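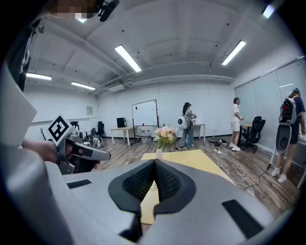
One customer wrote to us that she had put off buying a whiteboard on wheels for years, sure it would wobble every time she leaned on it, and that hers now gets rolled from one end of the workroom to the other all day long.

We do love hearing that! The Willosthorpe from Bokisov is a plain white board in a slim black surround, set on a wheeled stand, and it suits the kind of big open room where the tables and chairs never stay put for long (ours certainly don't). Park it against a wall when you want the floor clear, then pull it up beside a table when somebody has an idea and needs to draw it.

Two of the wheels lock with a tap of your foot. The tray along the bottom comes separately in the box, along with a cloth and 2 markers, and most people have everything together in the time it takes to drink a coffee. Please do wipe the board down before you first write on it.

Item 555. Frame guaranteed for 10 years.

Filed under: Boards & Easels > Rolling
1 min read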